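Flurnthorpe Film Club newsletter
16 August 2024

From the back row
by Lucie Sutherland

Well, we did it. We finally showed The Plerinar Crossing, the one I have been going on about since January, and I'm pleased to say that the roof stayed on and only one person walked out (he had a train to catch, and he's told me since that he wants to borrow the disc).

For anyone who missed it, or who had the good sense to be on holiday, here's the gist. It's a strike film. A small port town, a ferry company called Zerkden that wants to close the night crossing, and a crew who sit down in the car deck and won't get up again. Nearly the whole film happens on board over four days. You get the odd bit of the harbour through a porthole, and there's a lovely long shot of the town coming into view on the last morning, but otherwise you're in there with them, eating sandwiches and getting on each other's nerves.

I love a film that stays put. Give me one decent location and a dozen people who can't leave, and I'll forgive nearly anything. I'll certainly forgive the subplot with the captain's brother, which a fair few of you brought up over tea. Yes, he does vanish halfway through. Yes, he's the only one who knew about the letters. I've now seen it four times and I still couldn't tell you where he goes, although I have a theory about the lifeboat that I'll bore you with if you catch me in the interval next time.

What struck me on a big screen was the sound. At home, on my little telly, I'd thought of it as a talky film. In the hall you could feel the engine under everything, and then on the second night, when they cut the power, it just stops. I heard somebody near me breathe out! After that every footstep is enormous. There's a scene where the cook walks the length of the deck with a tray of mugs and I swear it's tenser than any car chase I've sat through this year. She gets to the end, puts the tray down, and that's the scene. Marvellous.

The acting is more up and down. I think the cook is wonderful and the young deckhand is nearly as good – he has one of those faces that seems to be listening even when it isn't his line. The man from the company is a bit of a panto villain, all cufflinks and sighing, and he doesn't get a single scene where you see things from his side. I'd have liked one. The best political films let you squirm a bit, and this one mostly tells you where to sit. A couple of you disagreed with me quite loudly on that, and said that a company closing a night ferry doesn't need its side put, thank you very much, and I can see that too.
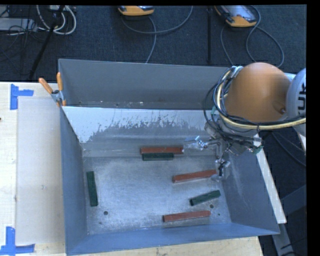

Red-brown and dark green blocks in a metal bin.

The director goes by the one name, Cao, and made this as a first feature after years of editing other people's work. I think you can tell. The cutting is so patient. A lot of first films are in a terrible hurry to show you everything they can do, and this one will happily sit on a closed door until you start wondering about the door. Then again, an editor ought to have been braver with the middle half hour, which sags. The vote goes on for ever. I looked round during the third recount and saw at least two pairs of eyes shut, and I'm naming no names, but one of them belonged to someone who'd told me beforehand how much they were looking forward to it.

I went and looked up what I could about how it was made, as I always do, usually at bedtime when I should be asleep. The ferry was a real one, waiting to be scrapped, and they had it for a very short time. Most of the crowd on deck were people from the town, and a good number had worked on boats. You can see it in how they coil a rope or lean on a rail without thinking. There's a shot of a woman splicing a line while two of the leads argue in front of her, and I'm afraid I stopped following the argument altogether. I have no idea what was said. I think it was about the harbour master.

The ending got us all talking, so if you haven't seen it and mean to, skip to the next paragraph. Still here? Right. The boat sails. They win the crossing back, for now at any rate, and the last thing we see is the timetable board with the night sailing chalked in again by hand. Some of you found that too sweet after everything that had gone before. I found it rather sad, to tell the truth. It's only chalk, isn't it? And the deckhand isn't on board. He's standing on the quay with his bag, and the film doesn't tell you whether he's been left behind or has decided to go. I've changed my mind about it on each viewing. At the moment I think he's off to find the captain's brother, but I may be getting carried away.

Now for the dull but needful bits. We had 50 seats out and they were all taken, with a few of you standing along the radiators, so thank you for that, and sorry to those who stood. The evening brought in £1,541 with the raffle and the cake table counted in, which is more than I've ever seen us take in one go. It'll go towards a proper pair of speakers. The ones we have buzz whenever anybody in a film whispers, and you'd be amazed how often people in films whisper. I've had one quote and am waiting on another, and I'll put both in the next newsletter so that you can tell me I'm being fleeced.

A few of you asked about subtitles. We do have them on this one and I should have said so at the start instead of half an hour in, when the accents had already got the better of some people. From now on we'll have them on as a matter of course if the disc has them. If that spoils things for you, come and have a word, but I think you stop noticing after ten minutes or so.

Next time we're having something lighter, by popular demand (well, by my husband's demand). It's an old comedy about a mayor who sells the same bridge to two different villages and has to keep them from ever meeting. It's silly from beginning to end and the goat is very good. It's also politics of a sort, I'd argue, but you can come along and simply enjoy the goat. Doors as usual, tea at the interval, and bring a cushion if you're on the back benches with me, as the slats haven't got any softer.

After that I'm stuck. I had wanted a courtroom film to follow on from the strike, and I've got a list as long as my arm, but everything on it is either three hours long or impossible to get hold of. If you've a favourite that comes in under two hours, please write it on the sheet by the tea urn, with your name next to it so I know who to blame. Last time somebody wrote "anything with boats" and didn't sign it. I did my best!

One last thing. There's a grey scarf and a single brown glove on the hook by the door, left after the film. I'll hang on to them until the next showing and then they're going to the charity shop.

Lucie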